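Hestamel Fleece Throw, Light Grey, Queen

I bought the Hestamel in May, when our place in Rurkcombe drops to a temperature the landlord describes as "fresh". It cost $114 from the homewares shop next to the chemist, marked down from a price I doubt anybody ever paid.

The label says it weighs 2,300 grams. Mine came in at 2,000 on the bathroom scales, which are the same scales that flatter me, so I'm inclined to let it go. It's a decent weight either way. You know you're under something, but you can still get an arm out for the remote.

Warmth is the good news. The fleece is thick on one side and slightly less thick on the other, and the tag calls this "dual-season". I've had it through one and a half seasons and would call it a winter blanket with ambitions. On the couch it replaced a doona and a dressing gown. On the bed it slides, slowly and always towards Iqra's side, and she denies any involvement.

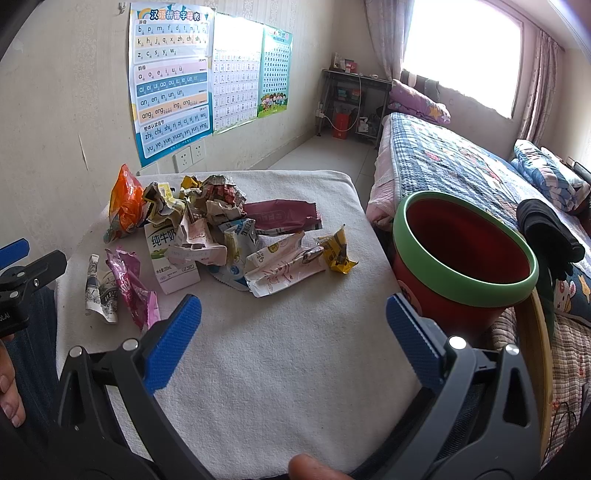
Washing is where the marks start coming off. The care label wants cold water, a gentle cycle and a line in the shade. I obeyed all of it the first time and got back the same throw plus a filter full of grey fluff the size of a guinea pig. The second wash produced a smaller guinea pig. By the fourth it had settled down, though my black trackies have never been the same colour since.

It does dry fast. I pegged it out at 9 am and had it back on the couch for the arvo footy, which the old wool one never managed in its life.

The colour is sold as "Morning Cloud". It's light grey. Tea shows up on it straight away, and so does Vegemite. Biscuit crumbs work their way down into the pile and need a proper shake over the balcony rail, so apologies to Usman downstairs.

I also tried the Dhanial throw at my cousin Bushra's. It's softer and the edges are better finished - the Hestamel's hem had a loose thread by week three - but hers was $448, and for that money I'd expect it to pay some of the heating bill.

Three and a half stars. I'd buy it again on special, in a darker colour, and wash it twice before letting it near anything I liked.

Tanveer Gondal

Recent reviews
Gukiron oil column heater, two winters on
Flannelette sheets under $100
Dhanial wool underlay
Hot water bottles and their covers
Door snakes, ranked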